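Forty-Two

Socorro Lozano did not believe in Ziltus at fifteen, and she did not believe in it at forty-two. 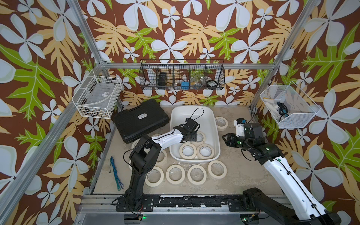 She had said so at fifteen, to anybody on the desk who would look up from a sandwich. The company had no profits and one customer, and the customer was owned by the chairman's brother-in-law. You didn't need a degree to read that. It was on the fourth page of the filing, in small type, where they always put it.

"It's up again," said Pacheco.

"I can see the screen."

"Forty-two and change. My dentist bought it."

"Then your dentist should sell it."

Pacheco laughed and went back to his phone. He had bought at eighteen and sold at thirty, and he wore a new watch that he checked more often than a person needs to. Socorro had been short 2,000 shares since June. It was her own money. She had told the firm and filled out the form, and compliance had stamped it without reading it, as far as she could tell.

At ten thirty Callus put out a note. Callus was the house that had brought Ziltus to market, and its notes on Ziltus had a certain warmth. This one raised the target to 100. She read it twice, looking for the arithmetic. There was a chart with an arrow on it. There was the word "platform" nine times in two pages. She stopped at nine and got herself some coffee.

The coffee machine had a television over it. A man in a very good tie was explaining that the old ways of valuing a company did not apply here. She had heard a man say this when she was twenty-four, about a different company, in what could have been the same tie. She had believed that one. It had cost her a car.

When she came back the stock was at forty-four.

"You could cover," Pacheco said. He said it kindly, which she minded more than the laughing. "Take the loss, go home, have a normal summer."

"And who buys it from your dentist?"

"Somebody's dentist."

She opened the broker's page and looked at the number in red. It was a real number. It was a kitchen, or most of one. Her sister had asked her once why she couldn't just buy the thing everybody was buying and sell it a week later like a regular person, and Socorro had given an answer with the words "cash flow" in it, and her sister had started clearing the plates.

The message from the broker arrived a little after two. It was dated 7/17/18 and it was polite. Her account required additional funds by the close. If she preferred, they would be happy to buy back the position for her.

She had the money. It was sitting in Umus, a water utility that went up a nickel on exciting days. She had held Umus for eleven years and had never once dreamed about it.

She thought about the fourth page. The brother-in-law was still there, he hadn't gone anywhere, and he still hadn't paid his invoices – the receivables had doubled since spring. She was right. She had been right at fifteen, too, and at twenty-two, and at thirty-six, and it had gotten more expensive every time.

"What are you doing?" said Pacheco.

"Selling some water."

He rolled his chair over and watched her type. For once he didn't check the watch. The order for Umus went through in two pieces, a penny apart, and she moved the cash across and waited for the red box to go away.

It went away. Ziltus ticked up to forty-five.

"How long can you do this?" he asked.

She did the division on the back of the Callus note, next to the arrow, and turned it face down before he could read it.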